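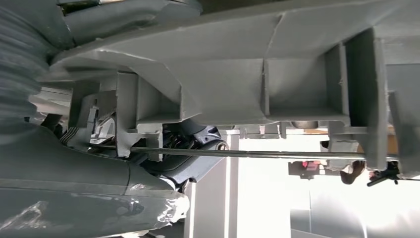
Sesari sells its ribbed housings as ready to fit, and I have my doubts. The catalog talks up clean plate work on every part out of the Toltitz shop. Look along the walls of this gray one – the edges are rough, with small chips and torn bits that catch the light. The ribs and open compartments may be as stiff as promised. I'd still want a file and a free afternoon before mounting anything to it.

The long silver rod under the housing looks better, with a narrow strip of light along its length. Cuson charges extra for that finish, and I'm not convinced it does anything but please the buyer.

Price for the set, before shipping: 1,333. Lombardi quoted more than six weeks for delivery, then came back with two. I'll believe it when the crate shows up.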